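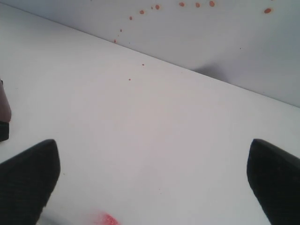

Thread on finding a water leak in your own house, or at least working out where it isn't. I spent most of a month on this and I'd like the notes to be in one place.

Our water bill comes every two months. It's normally $80, give or take a couple of bucks. The last one was $139. Same two people in the house, no pool, no sprinklers, no guests.

First thing I did was call the water office in Stidside. The woman on the phone was polite and told me the reading was a real reading and not an estimate. It's marked on the bill with a letter next to the number. I had never looked at that letter before. On ours, A is actual and E is estimated.

If yours says E, stop there and go read the meter yourself before you do anything else. An estimate can be wrong in either direction, and the next actual reading will straighten it out.

Ours said A. So the water went through the meter.

The meter is in a box in the ground near the sidewalk. The lid is iron and heavier than it looks. I used a big flathead screwdriver and a pair of work gloves. Check for spiders and wasps before you put your hand in.

There's a main dial or a row of numbers, and on most meters there's also a small triangle or a little star wheel. That's the low-flow indicator. It turns with very small amounts of water.

Turn off everything in the house. Faucets, washer, dishwasher, ice maker. The ice maker is the one people forget. Then go look at the little wheel.

Ours was turning. Slowly, but it never stopped in the ten minutes I stood there.

A slow leak can be hard to see on the wheel, so do the overnight version too. Write down every digit before bed, write them down again in the morning, and don't flush or run anything in between. This takes some planning in a house with one bathroom.

Next step is to find your shutoff inside the house. Ours is in the crawl space hatch behind the coats. Close it and go back out to the meter.

Wheel stops: the leak is inside the house, past the valve.
Wheel keeps going: it's between the meter and the house, or your valve doesn't close all the way.

Ours slowed down but kept going. I took this to mean the leak was in the yard. That was wrong and it almost cost me a lot of money. More on that further down.

Toilets in the meantime. Everybody says toilets and everybody is mostly right. Put food coloring in the tank, wait half an hour, don't flush. If there's color in the bowl, the flapper is leaking.

Don't use a lot. A few drops is plenty. I used too much the first time and had a green ring to scrub.

Ours passed. I did it twice, once in blue, once in green. No color in the bowl either time.

So I called a company. I'll name them, they weren't dishonest: Briro. They came out, listened at the front hose bib with a headset, looked at the meter with the house valve closed, and said service line. Quote was $2070 to dig and replace the pipe from the meter to the house.

I asked if they could say where along the line. The guy said not without a locating visit, and the locating visit was extra, but they'd credit it toward the job. I said I'd think about it.

My neighbor Sevim Altıntaş had her line replaced two summers ago. I asked her what it had been like beforehand. She said a strip of her lawn was green in August when the rest was brown, and the soil was soft enough to sink a heel in.

I walked our strip. Dry, hard, and the same color as everything around it. We had not had rain in weeks. This doesn't prove anything in sandy soil, where water can go straight down. We have clay.

That was enough for me to want a second opinion. Sevim gave me the number for Hatem Shawky, who works alone and is slow to call back. It took him four days.

The first thing he did was ask how old the inside valve was. I didn't know. He put his hand on the wheel and said it's a gate valve, it's original to the house, and it probably hasn't fully closed in years.

He closed it and opened the kitchen faucet. I expected a few seconds of water and then nothing. It ran down to a trickle and the trickle kept going.

So there was the mistake. My valve test, and Briro's, both assumed a valve that closed. Water was still getting past it into the house, so the wheel at the meter kept moving even though the leak was inside.

If you take one step from this thread, take that one. After you close the house valve, open the lowest faucet you have and see if it goes dry. If it doesn't, the test tells you nothing about the yard.

He put in a new ball valve that same visit. Quarter turn, handle goes crosswise when it's closed. He had to shut the water off at the street side to do it, and he had the key for that. In our town you're supposed to call before anybody touches the street side, and he did.

New valve closed, wheel at the meter stopped dead. The yard line is fine.

Now it's inside and I have a valve I can trust. He charged me for the valve and an hour and said I could find the rest on my own if I wanted to save the money. I did want to.

Method: every fixture has its own small shutoff underneath. Close one, go look at the meter, come back, open it, close the next. It's boring and it's a lot of walking. Two people on the phone is much faster than one.

Write it down as you go. I lost track on the first pass and had to start over.

Kitchen sink: no change. Dishwasher: no change. Bathroom sink: no change. Toilet: no change, which matched the dye. Washer: no change.

Water heater cold inlet: wheel stopped.

I checked it again. Open, wheel turns. Close, wheel stops.

Closing that inlet cuts off all the hot water, so it could be the tank or any hot pipe or any hot faucet in the house. The floor around the tank was dry. No rust streaks. I ran a paper towel along the bottom seam and it came up with dust on it and nothing else.

Then I looked at the relief valve, the one on the side of the tank with the lever. It has a pipe coming off it. Ours goes down, through the floor, and out through the foundation on the north side behind the hydrangea. I have lived here eleven years and never once looked behind the hydrangea.

It was dripping. A steady thin stream, really, running into gravel and away from the house. No puddle, no sound you'd hear from the path.

I put a bucket under it and timed it with my phone. Multiplied out, it came to some 700 gallons a week. I lined this up with the bill and it covered the difference well enough. It also covers the gas bill, which I had blamed on a cold February and then stopped thinking about.

Please don't cap that pipe. I have seen people suggest it in comment sections. The valve is there to let pressure out of the tank. If it's leaking, either the valve is worn or the pressure is too high, and both of those need to be dealt with.

Pressure is easy to check. A gauge that screws onto a hose bib is cheap at any hardware store. I got mine at Povum on Yaman Street, in the aisle with the garden stuff and not the plumbing aisle. Ours read inside the normal range, morning and night.

So, worn valve. I had Hatem back for it. I know people do this one themselves, and there are decent instructions around. I didn't want to drain a tank of scalding water on a Sunday with nobody to call if the threads were stuck. They were stuck.

Total for both visits was well under what one day of digging would have been. I called Briro to decline the quote and told them about the gate valve. The person who answered wrote it down, or said she did.

A couple of things on the bill itself. Many water utilities will adjust a bill once for a leak if you can show it was repaired. Ask for the form by name, ours is called a leak adjustment request. They wanted the invoice and a date of repair.

Repair date on my form is Tuesday, October 21, 2025. They said to allow two billing cycles. If your sewer charge is figured from your water use, ask about that part separately. Ours was a different line on the same form and I nearly left it blank.

Someone asked about the smart leak detectors that strap onto the pipe. I don't have one so I can't say. I read the meter on the first of the month now and write it on the calendar in the kitchen.

Also got asked what the inside valve should look like. Round handle like an outdoor faucet is usually a gate valve. Straight lever is a ball valve. If yours is round and old, don't crank on it to test it. Turn it gently, and if it doesn't want to move, leave it alone and get somebody who has parts in the truck.

And go look at wherever your relief pipe comes out. Might be in a garage, might be in the crawl space, might be behind a bush. I've cut the hydrangea back on that side.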